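How Does a Wildlife Show Get Made?

Hi! I'm Marius Radu, and I help make TV shows about wild animals. Kids ask me all the time if I get to pet the foxes. Nope! Most days I sit very, very still in a tiny tent called a blind and try not to sneeze.

Take our otter show. We filmed it at Stenddale, up the river, and I spent 21 mornings in that blind (in June, with mosquitoes!). We came home with 47 hours of video. Guess how much of it had otters in it? Two hours! The rest was water, ducks, and one grumpy heron.

Then the editor picks the best bits and puts them in order, like doing a puzzle. After that the presenter comes in. She's the person who talks to you on screen, and she has to know her animals really well, so she reads a lot and asks scientists a million questions. Our presenter filled a whole notebook on otter whiskers!

Some sounds get added later, too. It's hard to put a microphone next to an otter's mouth, so a sound artist might crunch celery for the chewing noises. Try it at home with your eyes closed. Pretty close, right?

Next time I'll tell you how we film bats in the dark.
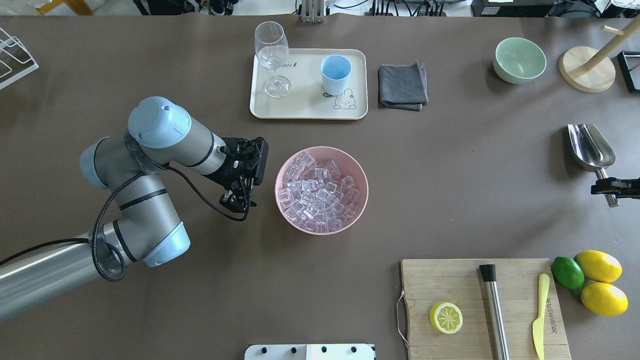

A pink bowl piled high with clear plastic ice cubes, and a tray with a cartoon rabbit.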